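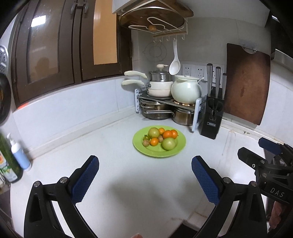

Photo: Mellska Press Office. Free for editorial use with credit.

Mellska study finds green tomatoes ripen more evenly at room temperature than in the refrigerator

Trial by the Juvport test kitchen leads to revised storage labels for the fall season

JUVPORT, September. Mellska, the produce storage and labeling company, today released the results of a storage trial on tomatoes picked before full color. The trial compared fruit held on an open counter with fruit held in a household refrigerator. Counter-stored fruit reached full color in a median of 11 days. Most of the refrigerated fruit had not reached full color when the trial closed at 17 days.

The trial used 200 tomatoes of the Nouri variety, a round slicing type grown under cover by contract growers near Juvport. All fruit was picked at the mature green stage, when the tomato has reached full size but shows no pink at the blossom end. Fruit with splits, soft spots or insect damage was removed before the start. The remaining fruit was divided evenly between the 2 storage conditions.

Color was scored once a day against a printed chart. Firmness was measured at the start and end of the trial with a hand-held gauge. A tasting panel scored the ripe fruit for sweetness, acidity and texture without knowing how each sample had been stored.

Panel scores for texture were lower in the refrigerated group. Tasters most often used the word "mealy" for these samples. Scores for acidity did not differ between groups. Weight loss was slightly higher on the counter, as expected in drier room air, but the difference was too small to change the grade of the fruit.

The findings apply to green and partly colored tomatoes only. Fully ripe tomatoes were outside the scope of the trial, and Mellska's existing advice for ripe fruit remains in place: use promptly, or refrigerate for a short time once cut.

Revised labels

Starting in October, cartons of Nouri tomatoes sold under the Zundeo label will carry new storage text. The current line, "Keep cool," will be replaced with "Ripen at room temperature, out of direct sun. Do not refrigerate until ripe." The carton size, bar code and product number will stay the same. Retailers do not need to update their ordering systems.

Stores may continue to sell cartons with the old text until stock runs out. A shelf card with the new wording is available to retailers on request at no charge.

Further work

A second trial is planned for the winter season, using fruit from heated greenhouses. It will also test whether storing green tomatoes in a closed paper bag shortens ripening time.

About Mellska

Mellska provides storage testing, grading and label design for growers and packers of fresh produce. The company operates a test kitchen and cold store in Juvport. Zundeo is its consumer label for tomatoes and peppers.

Media contact: Mellska Press Office, Juvport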